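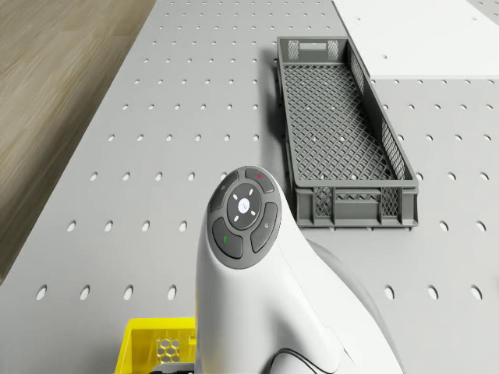

Kistenplatz in der Zelle: markieren oder einmessen?

Totent
24/12/2024, Beitrag 1
Moin, wir stellen im Januar auf wechselnde Kisten um, Cobot mit Greifer auf Lochplatte. Bisher gibt es keine Regel, wo die Kiste stehen muss. Jede Schicht macht es anders. Wie habt ihr das in der Arbeitsanweisung geregelt?

Skullier
Beitrag 2
Feste Anschläge in die Lochplatte, fertig. Toleranz steht bei uns auf dem Blatt am Schaltschrank. Dazu mindestens 40 mm Abstand zwischen Kiste und Plattenrand.

Jokik
Beitrag 3
Sehe ich anders. Anschläge taugen, solange du genau eine Kistengröße hast. Wir hatten nach dem Umbau 37 Programme und ständig falsch gesteckte Bolzen. Jetzt wird die Lage vor jedem Auftrag eingemessen, dauert 10 Sekunden.

Skullier
Beitrag 4
Und wenn die Messung danebenliegt, fährt er in die Gitterwand. Gerade bei durchbrochenen Wänden und Böden findet die Kamera die Kante schlecht.

Jokik
Beitrag 5
Dafür gibt es die Plausibilitätsgrenze. Außerhalb davon Stopp und Meldung, keine Fahrt. Gehört natürlich in die Risikobeurteilung, mitsamt Kiste und Greifer.

Totent
Beitrag 6
Beides zusammen wäre auch denkbar – Anschlag grob, Messung fein. Was ist mit Tasten am Greifer? Bei uns drückt da jeder drauf.

Skullier
Beitrag 7
Nur im Einrichtbetrieb, mit Zustimmtaster. Im Automatikbetrieb sperren. Und Leerkisten, die nicht zum Auftrag gehören, kommen bei uns vor dem Start von der Platte.

Jokik
Beitrag 8
Beim Sperren bin ich dabei. Die Leerkisten lassen wir stehen, wenn sie als Störkontur im Programm angelegt sind.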